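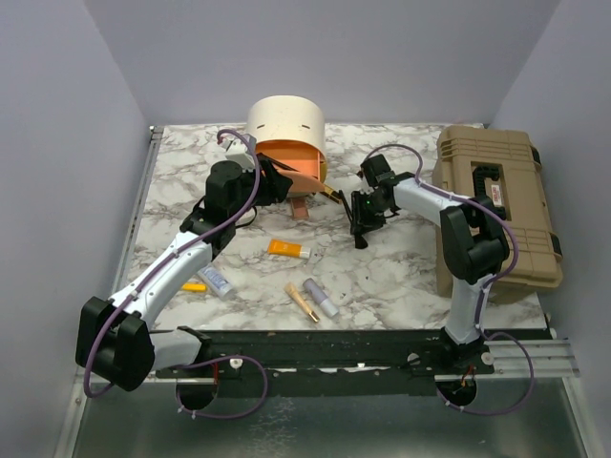 Home | Contents | Chapter 7 | Exercises

Filed under: Faults and safe stopping

7. When a cable stops the job

At Oltex, a two-armed packing cell halted after 544 cycles. Yaneth Salazar traced the fault to a wrist cable that had worn through where it rubbed at the elbow. One arm stopped and the other kept moving. This chapter covers cable wear, linked stops and safe restarts.

Related
The Honside gripper fault
Guarding at Plekier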